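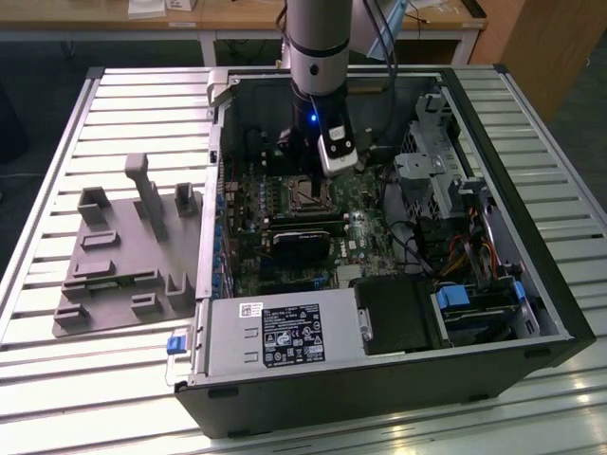

Is it worth keeping Dad's old desktop going, or should I just buy new?

Prarnard Neighbors Help Board > Home Computing
Posted by Waltraud Haslinger
October 16, 2019

Hello everybody, and thank you in advance for being patient with me, I tend to go on a bit. When my father moved into his apartment last spring he left me his desktop computer, a big black tower that has been sitting under the sewing table ever since. I finally plugged it in and it works! It is slow, it takes long enough to start that I can go and make toast, and it has Windows 7 on it, which my nephew tells me will stop getting updates in January.

What I would use it for is nothing fancy. Email, the library website, my quilting patterns (these are mostly PDFs and a few of them are enormous), and the family photos, which are on there already and which I do not want to lose under any circumstances. I asked at the store in town and the young man was very nice but he walked me straight over to a machine that costs $1099, and I came home with a headache and no computer.

So my question is really whether an older desktop can be made useful again for somebody like me, and how much money is sensible to put into it before I am being silly. I'm handy enough with a screwdriver. I rewired two lamps and put a new belt in the dryer. But I have never had a computer open and I don't know what is safe to touch.

Also it smells a little of dust when it has been on for an hour. Is that a bad sign?

Marti
Member, 711 posts

Waltraud, welcome, and please don't apologize for going on, you gave us more useful detail than most people do. I kept my late husband's computer going for years after everyone told me to throw it out, so I may be a bit partial.

Before anything else, copy those photos somewhere. Do it tonight if you can. Get an external drive, plug it in, drag the whole pictures folder across, and when it's done open a handful of them from the new drive to be sure they really came over. Look in Documents and on the desktop too, and in Downloads. Dads put photos in the strangest places — mine had a folder called "Misc 2" with my entire wedding in it. Once you have a second copy, leave it at your sister's or in a drawer at work, somewhere that isn't your house.

After that the thing that made the biggest difference for me was swapping the old hard drive for a solid state one. I paid $40 for a small one on sale and it was like having a different computer. No more toast! If the machine has only a little memory, adding some will help with your big PDFs, but look up the model first, because the memory has to be the right type and an older board won't take the new kind.

As for the dust smell, I wouldn't panic. Mine did that every fall. Shut down, unplug it from the wall, take it out on the porch and use a can of compressed air in short bursts. Hold the fan blades still with a pencil or a finger while you do it.

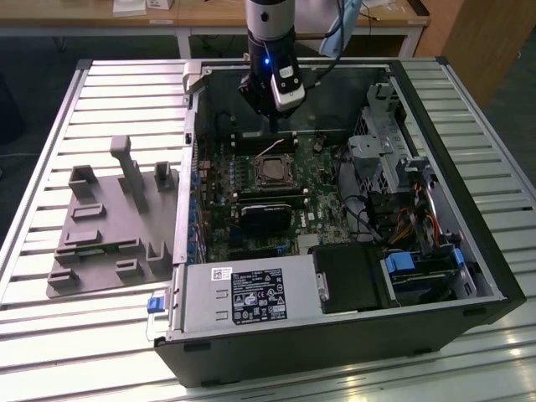 Bronside

Going to disagree with Marti a little. Check how old it is before you spend a dime. If it shipped with Vista and was moved up to 7 later I'd stop right there. You can get a refurbished office desktop with Windows 10 on it for not much more than the parts. Put the old drive in a cheap USB case and you have your photos.

Waltent

Both good answers, and I'd like to fill in the middle, if you'll put up with another long one.

You can find out the age without opening anything. There is usually a sticker on the back or the side with a model name and a service number. Type that into the maker's support page and it will generally tell you what the computer came with and which memory fits. Write it all down on a card and tape the card inside a kitchen cabinet. I do this for the furnace filter and the mower as well, and it has saved me many a trip to the hardware store.

Now, what is safe to touch. Turn it off, pull the power cord, hold the power button in for several seconds, and lay the tower down on its side on a table with good light. Touch bare metal on the case before you reach in, and again if you get up and walk across carpet. Drives and memory sticks are meant to be changed by ordinary people.

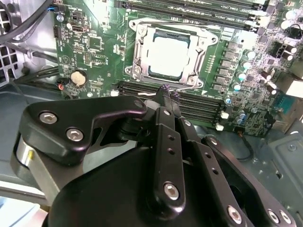 The processor I would leave strictly alone. There's no need to disturb it for anything you want to do, and the little contacts in that area bend if you so much as breathe wrong. The same goes for the power supply, which you should never open up, even unplugged.

If the memory is your project, the sticks have a notch in the bottom edge and will only go in one way around. Open the clips, line up the notch, and press down evenly until you feel it seat. It takes more of a push than you'd expect. If the computer beeps at you afterward and shows a black screen, take the stick out and seat it again before you decide anything is broken. That is nearly always what's wrong.

On the Windows question, Bronside has a point, and I wouldn't do banking on Windows 7 once the updates stop. But many machines of that age run Windows 10 perfectly well with a solid state drive in them. Back up, read the model off the sticker, and post it in this thread. I check in most evenings after supper and I'd be glad to look it up with you.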